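Noticias del taller de Clistthorpe
15/12/2025

Muchos de vosotros nos habéis preguntado en el comedor, y también alguno por correo desde Cirnstead, cómo va la nueva celda de dos brazos en la zona de clasificación de pequeño material eléctrico. Pues va, poco a poco, y ya era hora de contarlo con un poco de calma, que desde que la instalaron hemos ido todos bastante de cabeza (sobre todo el turno de tarde, al que desde estas líneas mandamos un abrazo).

Hasta ahora, los enchufes, regletas y cables que llegan devueltos de las tiendas Võ pasaban todos por las manos de 16 compañeras y compañeros, que los sacaban de la caja, les daban la vuelta, buscaban el modelo y los dejaban en su bandeja. Quien haya hecho ese trabajo una temporada sabe cómo acaban las muñecas. La idea de la celda es que los brazos aprendan a coger y presentar cada pieza, y que las personas nos quedemos con la parte que pide criterio: decidir qué se repara, qué vuelve a la venta y qué va a reciclaje.

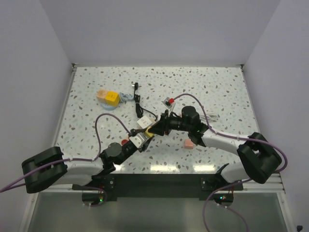
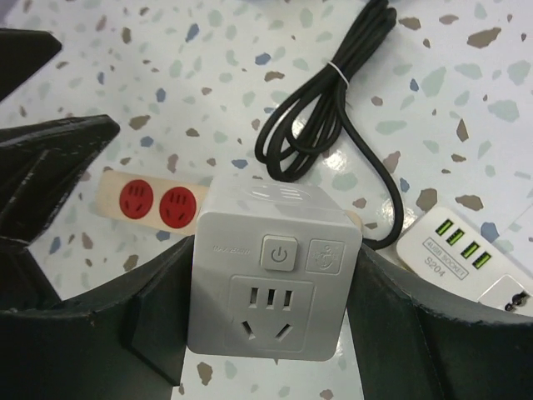

Los dos brazos y las piezas, sobre la mesa de la celda.

Quang Nghiêm, que lleva siete años en clasificación y ahora coordina las pruebas, nos contaba que lo más pesado son los cables. Una pieza cuadrada se deja agarrar sin demasiadas historias, pero un cable enrollado cada vez cae de una manera distinta, y hay que tener mucha paciencia para enseñarle al sistema por dónde cogerlo. Llevamos 346 ensayos apuntados en el cuaderno verde, que sigue colgado junto a la puerta por si alguien quiere echarle un vistazo o añadir una observación, ¡que son muy bienvenidas!

Sabemos también que hay inquietud, y es normal. En la reunión de Gundodville se preguntó por los puestos, y la respuesta que nos dieron fue que la plantilla de clasificación se mantiene y que quien quiera podrá formarse para manejar la celda, con 30 horas dentro de la jornada. A quienes prefieran seguir en las mesas de revisión nadie les va a mover de allí. Nos gustaría verlo por escrito, y así lo hemos pedido; en cuanto llegue el papel lo colgaremos en el tablón.

El primer grupo de formación empieza en febrero. Para apuntarse basta con dejarle el nombre a Quang o pasarse por la oficina a la hora del café.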